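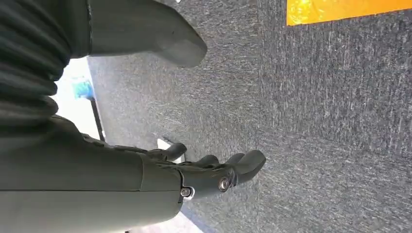
Clollano publishes a rulebook for robot hands, and the hard part is left to the buyer

Clollano, the trade group that writes voluntary rules for service robots, put out its first guide to robot hands this December. It runs to 293 clauses. Hotels, clinics and front desks are told to ask for it by name when they shop for a machine that handles cards, keys and other small flat items.

Whether it will change anything is another matter. The guide is free to cite and nearly free to ignore. A company that wants to claim it meets the rules fills out a form, signs it and keeps it in a drawer. There is no outside lab. Clollano says it may ask to see the paperwork, and the text gives it up to 16 weeks to do so after a complaint.

Most of the clauses deal with things makers already do. Pinch points have to be marked in the manual. Covers over joints must be whole at the start of a shift. The hand must stop when power is cut, and must not drop what it holds onto a person. It would be hard to find a maker who objects to any of that, and none of the ones that sent in comments did.

The more useful part is the chapter on testing. Magesa, a robot maker that helped write it, wanted a single pass score for each kind of object. Clernik, which runs machines for hotel clients, pushed for results to be listed by task, with the failed tries left in. Clernik mostly got its way. A test report now has to say what was picked up, from what surface, where it was put and how many times the hand missed.

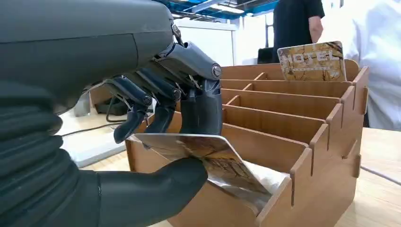 Key cards get a section of their own, and it shows how thin the rules can be. A card is flat, slick and easy to bend, and a slot is not much wider than the card. The guide says a hand must put cards into a sorter "without visible damage." It says nothing about the magnetic strip or the chip, which are the parts a guest cares about at 2 in the morning. It also lets the maker choose the sorter. A maker with a fussy gripper can choose a wide one.

People nearby are covered in half a page. Anyone may stand within reach if the hand is running at "reduced force," a term the guide uses often and never ties to a number. Clollano says a figure will come in the next edition. It said the same about the draft.

Jisata, which represents hotel and desk workers, sent in 1744 comments from its members and says it can trace only a handful of them into the final text. Its main request was a plain one: staff who work next to a machine should be able to read its test report. The guide "encourages" this.

Clollano calls the document a starting point and will take comments on a second edition. Buyers who don't want to wait can ask for the raw test log, misses included, and see what the seller does.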